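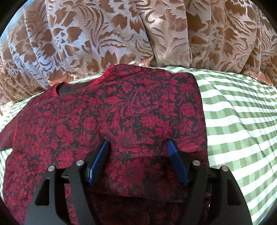 A patterned garment laid out on gingham, with a lower flap folded over.

Folding by Measurement: The Case Against the Shop Fold

Most advice on folding clothes describes a finished shape. The reader is shown a stack of even rectangles and told to produce one. Very little is said about the order of operations, and the order is where the result is decided. My position is that the standard shop fold, with both sides brought to the center of the back and the length then halved, is a poor method for household storage, and that a fold planned from the depth of the drawer should replace it.

The shop fold was designed for a display table. It centers the neckline and hides the sleeves. It produces a face. A drawer has no use for a face. What a drawer requires is a known height, a known width and a closed edge that can be gripped without disturbing the neighboring pieces. The shop fold controls width fairly well and height hardly at all, because the last fold is made wherever the hem happens to land.

The alternative begins with one measurement. My own drawers, sold under the name Drado, are 280 millimeters wide in each compartment and 420 millimeters deep from front to back. A garment folded to a third of that depth can be stored in 3 rows. The arithmetic is simple and needs to be done once. After that, the depth is marked on the work surface and every garment is folded to the mark.

Checked cloth is very good for this. A gingham sheet has a printed or woven grid that costs nothing extra, and the repeat is regular enough for the purpose. The usual objection is that cloth moves and a ruled board does not. This is correct. A loose cloth ripples, and once it ripples the checks no longer represent equal distances. The remedy is to pull the cloth taut and tuck it under at the far side before measuring. Where the surface is a bed, the tucking should be repeated after every few garments. I have used a rigid plastic folding board from Plornley and found it faster for plain T-shirts and slower for everything else, as its hinged panels assume one width of body and one length of sleeve.

Pattern is a separate matter and deserves more attention than it gets. On a plain garment a crooked fold is visible immediately, as the line of the fold can be compared with the side seam. On a dense floral, particularly a damask-style design in two colors such as crimson on near-black, the eye has nothing to follow. Leaves and tendrils cross the fold line in every direction. A fold can be well out of square and still look acceptable until the piece is stacked. For this type of cloth the reference must be taken from construction and never from the print. The neckline is the most reliable reference when it carries a contrasting binding, as a narrow red edge can be found at a glance against a dark ground. The shoulder line is the second. The hem is the third, and the least trustworthy, as hems stretch with washing.

The sequence I recommend is as follows. Lay the garment flat with the neckline away from you. Smooth from the neckline outward to the shoulders, then down. Bring the lower edge up to form a flap and check that its edge is parallel to the line between the shoulder points. Only then turn in the sleeves. This reverses the usual order, in which the sleeves come first. Turning the sleeves in first adds thickness at the sides, and the lower fold is then made over an uneven base. The thick sides resist, the middle sinks, and the edge of the flap bows. With the length folded first, the flap lies on a single layer and stays straight.

There is a cost. A sleeve turned in last sits on the outside of the packet and can work loose when the piece is pulled from the drawer. For long sleeves in a slippery cloth this is a real fault, and I would concede the older order for those. For woven cottons with some surface texture the sleeve holds well enough.

Existing creases should also be read before a new fold is made. A garment that has been stored folded keeps a faint line across the body. If the line falls in a useful place, use it. If it does not, the new fold should be set well clear of it, as two creases close together produce a ridge that will not lie flat under weight. A common mistake is to split the difference and fold between the old line and the correct one. This gives three lines by the end of the season.

I kept a tally of this method from December onward and have now logged 1,923 folds, most of them repeats of the same small wardrobe. The figure says nothing about quality and I do not offer it as proof. It does show that the procedure can be kept up without special effort, which was the claim made against it when I first described it on the Fedulness housekeeping list. The objection there was that measuring is excessive for laundry. The measuring takes place once per drawer. The folding takes place every week, and it is the folding that the shop method makes harder.

Two points remain open. Knits do not hold a measured fold and I have no satisfactory procedure for them; rolling keeps the width but not the height. Lined garments behave as two cloths and should probably be hung. The cabinet makers at Were sell a compartment with an adjustable divider that might settle the question for knits, and I intend to measure one before the winter clothes come out again.

July 12, 2026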